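ok quick one, I have 20 minutes before I need to leave to get Killian from the train and I promised myself I'd post in July. It is still July. Counts.

So. Selling my grandmother's earrings.

Not all of them. Let me back up. She left me a cookie tin, the blue kind, and inside was every pair of earrings she ever owned plus a lot of singles plus buttons plus one tooth (a child's, I assume my mother's, I did not ask). It sat in my closet for two years. I moved apartments with it. Never opened it at the new place, just carried it in and put it on the shelf above the coats like it was going to hatch.

Then the ceiling leaked and everything had to come out of the closet and there it was.

First thing I learned: clip-ons hurt. I mean really hurt. She wore them to church, to work, to weddings, eight hours at a time, and I lasted through one phone call. My ears were red until dinner. She never had hers pierced, her mother wouldn't allow it and then I guess the moment passed. I asked my aunt and she said "well by then she'd have felt silly." She was 31! You can pierce your ears at 31!

Second thing. Most of it isn't worth anything. I took a bag of it to the guy at Dimitrov, the jewelry and watch repair place by the post office, and he was very kind and very fast. Plated, plated, plated, glass, plated, "this one is nice but it's missing the stone." He put three pairs to one side and the rest in a heap. Offered me $90 for the three. I said I'd think about it and then stood outside eating a pretzel feeling like I'd been asked to price her.

I did think about it. For a month.

What I kept getting stuck on was the sorting. Everybody has a system for you. Estrella (my neighbor, ruthless, moved countries twice with one suitcase) says keep one thing per dead person. One! My sister says keep it all, take photos, label the photos. My sister has a storage unit. There is a website called Tavoveck where you make an inventory and it gives you little colored dots and I spent an entire evening on it and had entered eleven earrings and cried at the twelfth. It was a green leaf. I don't even remember her wearing it.

Anyway my own non-system, for whoever wants it:

- tip everything out on a towel (stuff rolls)
- pair up what pairs
- singles go in a saucer, don't make decisons about the singles
- leave it out overnight and see what you walk past and pick up

The last step is the only one that did anything for me. I kept picking up the same four pairs. Big fake pearl ones, the little knots, the red ones with a chip, and a pair of hoops that weigh more than they look like they should. So those stayed. The green leaf stayed too, because come on.

The three "good" pairs I never picked up once. Never saw her in them either, they were still on the cardboard. I think they were gifts. I think she didn't like them. So back to Dimitrov, and the $90 is now paying for dinner tonight, for me and my sister and Killian if the train's on time, at the place with the dumplings she used to complain about and then order seconds.

The rest went to Lumturie's girls two doors down for dress-up. They were delighted. One of them wore a brooch on her sock.
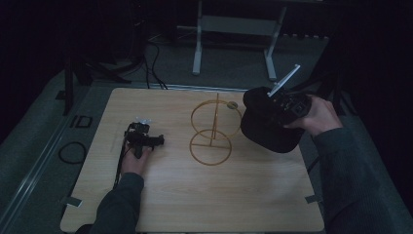 **Barbara Nowicki**
*writes this blog, mostly at the kitchen counter*

Where was I. Storage.

Having kept five pairs of earrings I now apparently need somewhere to put them, and I've got opinions about this after only a week. The tin is out. Anything in a tin is dead to you, you'll never dig. Boxes with the little velvet slots, also out, I had one as a teenager and it became a box of hair ties. I want them where I can see them while I'm brushing my teeth, so it's going to be something upright, something with a wire or a bar you can hang a thing off. Gold-colored if possible. She'd have wanted gold.

Clip-ons don't hang though! That's the snag. Hoops hang, drops hang, clips have to grab onto something. The edge of a ribbon works. So does the rim of a teacup, which is how she did it, now that I'm typing this. White cup on the dresser with earrings clipped all the way round like birds. I'd forgotten that completely. Does anyone have the cup?? Texting my aunt.

Other bits and then I really have to go:

You can get clip-ons converted for pierced ears. Dimitrov does it, quoted me $20 a pair. Doing the pearls, leaving the rest alone. Still undecided about the knots.

Little rubber pads for clip-ons exist. They help some. They fall off in soup.

If you're sitting on a tin of your own, I don't have advice, two years is fine. Mine needed a leak.

And the tooth: asked my mother in the end. Not hers. Not my aunt's. So that's a whole other post.

Aunt just wrote back, she HAS the cup, she's been keeping pens in it. Negotiations begin at dinner, she's inviting herself. Need to call and make it four. Shoes, keys, train.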